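Inicio > Charlas > Automatización en el trabajo

Notas de la ponente: Yasaman Naseri, Fandell
Abril de 2018

Empezar por el reparto de tareas, sin vídeo. En la planta de Talia trabajan 27 personas. Recoger mesas y vaciar cajones no figura en ningún contrato, pero todos lo hacían entre una cosa y otra.

Leer la frase de Negin Sharifi: «Yo no quería un robot, quería que la mesa estuviera libre a las 8».
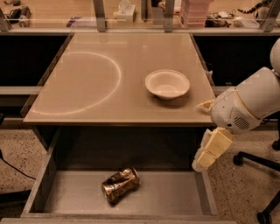 Lo primero que cambió fue el orden de las cosas. Antes cada uno dejaba los envases donde le venía bien. Ahora hay que acordar qué es basura y qué se queda, y esa conversación la tuvieron los empleados. Shota Tanabe redactó la lista. Pausa para preguntas si hay caras de duda.

Segundo punto, el tiempo. Registramos 853 recogidas en enero. No dar porcentajes de ahorro, no los tenemos. Sí decir que Shahram Karimi pasó a revisar incidencias dos tardes por semana y que pidió que constara en su puesto. Se lo reconocieron tarde.
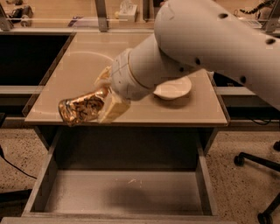

Tercer punto, la formación. Todos aprendieron a parar el brazo antes que a ponerlo en marcha. El turno de limpieza quedó fuera de la primera sesión y fue un error nuestro. Contarlo tal cual.

Si preguntan por despidos: ninguno en Talia. Sobre Rostami no puedo hablar, el acuerdo es distinto.

Cerrar con los datos de contacto y dejar cinco minutos.

Compartido 8 veces · 3 comentarios

© Fandell · Contacto · Volver arriba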